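# Getting the dark back into your house (and a bit of it over the yard)
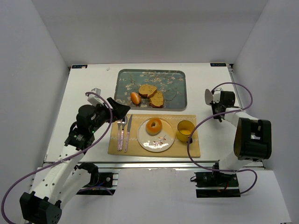
My first rule for stargazing is to eat before you go out, because every time you come back in for a snack you turn on the kitchen light and throw away half an hour of night vision. I learned this on a clear night in August, three trips in, standing in front of the open refrigerator like a man being interrogated. These days I set out a tray before sunset. Toast and a roll will do, something like what's on the blossom-printed tray up there, and if you have a tray with a raised rim, use that one, as you'll be feeling for the edge with your thumbs.

The rest of these are in no order. I wrote them on the back of a seed catalog over one winter in Clellthorpe, where the sky is orange from the Ferthorpe side and only fairly orange from the other.

## The porch light

Go out at night and stand across the street from your own house. If you can see the bulb itself, so can your neighbors, and so can every moth in the county. A shield fixes it. You can buy one, or cut one from a coffee can with tin snips and paint the inside flat black. File the cut edge. I skipped the filing and have a small scar to remember it by.

Leave an air gap at the top, and keep the can clear of the bulb. If the fixture is an enclosed one, leave it alone and buy a proper downward-facing replacement. Turn the power off at the breaker before you take the old one down. My neighbor Dagim Mamo turns off the wall switch and considers that plenty. He is a brave man.

## Motion sensors

The factory setting on most of them is "squirrel." Turn the sensitivity dial down, then walk the driveway and see where it catches you. Turn the timer down too. You need long enough to find your keys, and the light does not need to stay up late worrying about you.

Mine still comes on for one particular cat. I have run out of dial.

## Bulbs

Buy the warm ones, and buy them dimmer than you think. The box will tell you how many lumens you're getting. The floodlight that came with our garage put out 1400, which is a lot of light to aim at two trash cans. I swapped it for a small amber bulb and I have not tripped over either can since, or no more than before.

## Red light

You need some light to read a star chart by, and red spoils your eyes the least. A bicycle tail light works if you can stop it from blinking. Otherwise:

1. Take a cheap flashlight, the weaker the better.
2. Cover the lens with red tail-light repair tape from the auto parts store. Two layers, sometimes more.
3. Hold it in place with a rubber band.
4. Try it in a closet. If it looks pink, add tape.

Red nail polish on the lens also works and comes off with remover, though remover can cloud plastic. Hiwot Ayele found that out with my flashlight.

## Little lights indoors

Go through the house with everything off and you will discover that you live inside a radio. The router, the smoke alarm, the power strip, the coffee maker, the thing that charges the other thing. Black electrical tape takes care of most of them. Do not tape over the smoke alarm. It's allowed.

For the clock on the stove, a square of cardboard and a magnet, provided the front of your stove holds a magnet. Ours doesn't, so we hang a dish towel over the clock, only when the oven is off and cold.

## Curtains

Light leaks out as well as in. If a window faces the spot where you put your chair, hang the curtain rod a little wider than the frame and let the fabric run past on both sides. A strip of hook-and-loop tape down the wall keeps the edges flat. Dark towels and clothespins will get you through one night, or in our case two years.

## Asking the neighbors

Bring something baked. Ask about one light only, the worst, and offer to do the ladder work. The Chaudhry family on the corner gave up their garage floodlight for a loaf of banana bread and the loan of a wheelbarrow, and I have stopped asking when the wheelbarrow is coming home.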